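Sinthorpe gripper

The Sinthorpe gripper is a hand-held, two-fingered gripping tool built in pairs at the Sinthorpe shared workshop. The operator holds one tool in each hand and carries out ordinary table-top tasks with them, while a camera on each tool records the work. The recordings are used to train robot arms fitted with fingers of the same shape. The design is maintained by Yaowalak Hemmin and is intended to be made with hobby equipment: a filament printer, a small pillar drill and a soldering iron.

The name is used loosely. In workshop usage it covers the original tool, the later Nistent revision and any home-built copy that accepts the same finger blocks.

Contents
1 Background
2 Construction
3 Finger blocks
4 Camera and wiring
5 Work area
6 Use
7 Revisions
8 Known faults
9 See also

Background

The project began as an attempt to avoid the cost of a second robot arm. The workshop already had one, a slow bench-mounted machine known as Flovivach, and its members had been teaching it by guiding it through each task with a joystick. Two-handed tasks could not be taught in this way, and simple ones took a long time. Hemmin proposed that the gripper be taken off the arm and held in the hand, so that the task could be done at something closer to normal speed and the movement worked out afterwards from the recordings.

The first tool was a conversion of a spare gripper, with a bicycle handlebar grip in place of the mounting flange. It was heavy, and the fingers closed faster on one side than the other. The second was drawn from scratch and forms the basis of the present design. Drawings were placed in the workshop's shared folder in March, together with a parts list and a note on print settings.

Construction

The tool consists of a handle, a body, two arms and two finger blocks. The operator squeezes a trigger inside the handle, which draws a short push rod backwards. The rod acts on both arms through a pair of equal links, so that the fingers close towards a common centre line. A return spring opens them when the trigger is released.

The arms turn on plain bushings pressed into the printed parts. Early copies ran the pivot screws directly in the plastic, and the holes wore oval within a few weeks. Bushings are fitted with a vice and a drop of slow-setting adhesive; hammering them in has been found to split the arm along the layer lines.

Body parts are printed with four walls and a moderate infill. The arms are printed solid and laid flat, with the layers running along the length of the part. A finished tool weighs some 700 grams without its cable. This is close to the limit for comfortable use, and most operators rest after 12 minutes or so of continuous work.

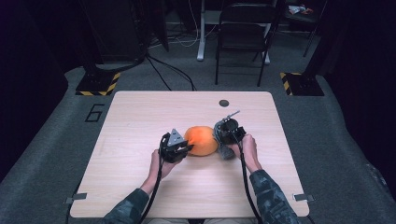
A pair must be matched. The trigger travel, spring strength and finger opening should be the same in both tools to within the thickness of a sheet of card, or the operator will unconsciously favour one hand and the recorded movements will show it. The usual method is to assemble both tools at the same time, close each on the same gauge block and adjust the push rod until the triggers stop at the same point. The lock nut is then tightened and marked with paint. A tool repaired on its own should be checked against its partner before it is used again.

Soft, rounded objects are the customary test for a new pair. When two tools are used to hold one object between them, neither closes fully and the load is taken on the side of the fingers, a case for which the linkage was not originally designed. The present arms are two millimetres thicker at the root than the first set for this reason.

Finger blocks

The finger blocks are the only parts that touch the work and are regarded as consumable. Each is fixed by two screws and can be changed without disturbing the linkage. The robot arm must carry blocks from the same print file; a change in the shape of the tip means that earlier recordings no longer agree with the machine.

Several materials have been tried. Hard plastic blocks keep their shape but slip on glazed pottery and smooth fruit. Flexible filament grips well and wears quickly, particularly along the lower edge, where the block is dragged across the table as an object is picked up. A hard block faced with a thin padded strip is the usual compromise, although the strip must be replaced when it begins to lift at the corners.

Dark colours are preferred. Pale blocks were found to merge with the table top in the recordings, which made the position of the tips harder to find. 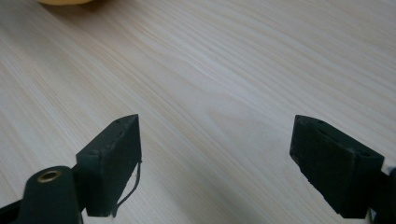 Fingers open above the table top, with a thin cable hanging from the left-hand block.

Camera and wiring

The camera is mounted behind the fingers and looks forward between them. Its angle is fixed by a printed wedge. An adjustable bracket was used on the first pair but was abandoned after it moved during a long session, and the whole set of recordings had to be discarded. The wide lens takes in both finger tips at full opening, with a margin of bare table on either side.

Power and signal share a single cable, which leaves the tool near the handle. Wireless versions have been discussed. The added weight of a battery has so far been considered worse than the nuisance of the cable, but Hemmin's notes leave the matter open.

Strain relief is the weak point of most home-built copies. The cable should be clamped to the body before it reaches the connector and should have enough slack for the wrist to turn fully in both directions. Thin wires running to the finger blocks need a separate loop, long enough for the arms to open without pulling and short enough to stay clear of the table.

Work area

No special bench is required. A plain table with a matt surface is preferred, as gloss finishes throw reflections from the overhead lights. Table height matters more than size: the forearms should be level or sloping slightly downwards when the finger tips touch the surface. The Sinthorpe bench is 81 centimetres high, which suits standing work.

Loose cables on the floor are routed behind the table wherever possible. Stand bases are marked with hazard tape after the practice of the Văduva workshop, from which the Sinthorpe layout was partly copied.

Use

A session starts with both tools open and resting on the table. The operator closes each one fully and opens it again, giving a reference for the zero position, and then carries out the task. Each attempt is recorded separately. Attempts in which an object is dropped are kept if the operator recovers it without putting down a tool, and rejected otherwise.

New operators tend to work too fast. The arm cannot follow sharp movements of the wrist, and recordings made at the natural speed of the hand are often slowed before use. The accepted practice is to move as though carrying a full cup — steadily, and with a short pause before each grip.

Sleeves should be close-fitting or rolled to the elbow if they are likely to catch on the trigger.

Revisions

The Nistent revision is the only change to have received a name. It moved the trigger forward, replaced the coil spring with a pair of elastic bands and reduced the number of printed parts. Opinion on the bands is divided. They are cheap and quiet, but they weaken with age, and a pair that was matched when new may not remain so. Several builders have returned to the coil spring while keeping the other changes.

A left-handed version is not needed, the tool being symmetrical apart from the cable exit, which can be reversed by printing the rear cover in mirror image.

Known faults

Uneven closing is nearly always caused by a bent push rod or by one link having been printed at a different scale. Stiffness after assembly usually means that the pivot screws have been overtightened; they should be backed off a quarter turn. A click at full opening indicates a loose bushing.

Picture drop-outs that occur only when the wrist is turned should be traced to the cable before the camera is replaced.

See also

Flovivach (bench arm)
Parallel linkage
Nistent revision, parts list
Văduva workshop layout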